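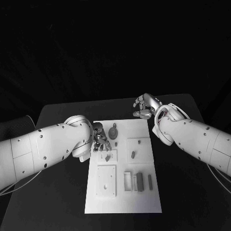 I started doing teleoperation shifts in July, after a couple of years of writing test scripts at a desk. The job is simple to describe. I move my hands, two robot arms copy them, and everything gets recorded so a model can be trained on it later. Doing it well took me longer than I expected, and I want to write down a few things while I still remember what was hard.

The project is called Skevdale. The goal is a two-handed assembly skill: pick up small parts from a board, put them where they go, and do it with enough variety that the trained policy doesn't fall apart when a piece sits slightly off. My part is the demonstrations. A session is 20 demonstrations if things go well. If I drop a part or bump the board, I finish the attempt anyway and mark it, and it goes in a separate folder called Etim. Someone named the folder before I got there and I never asked.

The first problem is your own hands. I wear gloves that track my fingers, and my fingers are not the same length as the robot's. When I pinch my thumb and index finger together, the robot's thumb comes in from a little lower than mine does. For the first week I kept closing on air. You fix this by looking at the robot's fingertips and ignoring what you feel in your own. That sounds easy and it took me days.

The second problem is touch. There isn't any on my end. When I pick up a peg at home I know I have it before I look. Here I have to see it move. So I got into the habit of closing the hand, lifting a very small amount, and stopping to check. The engineers asked me to cut that pause down, as the model was learning to pause too. In the first trained version the robot would grab a part, lift it a hair and just hang there. It was strange to watch a machine do my nervous habit back to me.

Using two arms is its own thing. My rule now is that one hand works while the other waits up high and out of the way. In the view I work from, one hand is often bent down just beside the disc at the far end of the board while the other hangs above the opposite corner with the fingers half open. I keep the waiting hand partly closed on purpose. If it's wide open when its turn comes, it has further to travel and the motion gets jerky. If it's closed, I have to open it right over the parts, and I've knocked pegs over doing that.

Small dark parts are the worst to work with. The board and the plates are white, so a dark peg shows up fine from above, but judging how far above it your fingers are is another matter. There's a short dark cylinder that lies on its side on one of the plates and I still miss it more than anything else. The tray and the blocks at the near end are much more forgiving. You can come in a little crooked and still get a grip.

We keep a black cloth behind the table. I didn't think much about it until we ran a few sessions at the Pradside building with shelves in the background. Those demonstrations were usable, but the policy trained on them did worse when we moved back. Now the cloth travels with the setup and gets hung before anything else.

Some numbers, for people who ask. My best run so far is 41 clean demonstrations in a row. The policy trained on my data plus one other operator's got 69 percent of its attempts right on the last test, with the parts set out differently each time. I thought that was low. The people at Varnero who run the training seemed happy with it, so I'll take their word.

A few things I'd tell anyone starting out:

Sit the same way every time. I lost a morning to a chair that was set too low. The arms followed me fine but my reach was wrong and I kept stretching for the far edge of the board.

Move slower than feels normal, but don't stop. Slow and steady gives better data than fast with breaks in it.

Decide on the order before you start recording. If you change your mind in the middle, the hands wander, and the wandering is in the data too.

Take the gloves off between sessions. They get warm and the tracking drifts a little, and you won't notice until you look at the playback.

Watch your own playback. I didn't want to at first. It's boring and a bit embarrassing, but I learned more from that than from the training guide. I could see that I always came at the left-hand plate from the same side, so I started changing it up - and that was something I'd been told to do from the beginning.

Next up is a task where one hand has to hold a part steady while the other fits something into it. I've tried it a few times off the record. My left hand is not good at holding still.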